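Our project was on breakfast, or really on how a breakfast table gets laid out when there's hardly any room for it. We called it Pretik (long story, blame the group chat) and gave ourselves 15 minutes a go to set the table and clear it again.
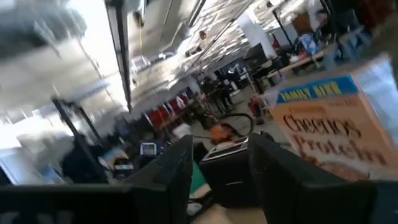 The toaster was the awkward one from the start. It's bulky, it wants to be near a socket, and the family size cereal box always ends up beside it, fighting for the same bit of table. I moved the pair of them so many times I was dreaming about it!

We then tried sorting everything by reach: bowl near the front, cereal behind, cup off to the side. I liked it a lot on paper. 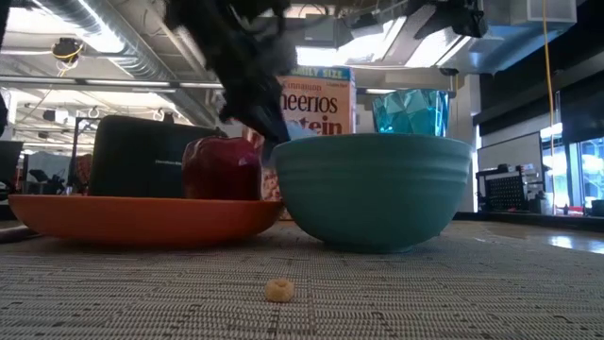

Marthinus Fourie thought the bowl should go wherever the pouring hand is, and that a tall box behind a deep bowl is asking for spilt cereal. Fair point, and I've put it in my changes for next time. The stray Cheerio on the mat does rather help his case.

The colours worked nicely though (teal bowl, orange plate), and a woven mat is kinder to crockery than a bare table.

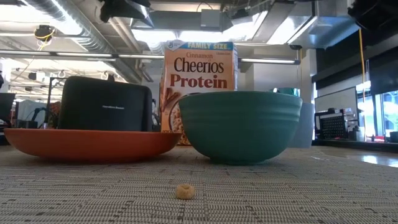

**Sizwe Cele**

My own favourite bit was arguing about the plate. I'd keep it for toast and stand the toaster somewhere else altogether, but I was outvoted. Still to do: try the layout on a smaller table, and write up the clearing times.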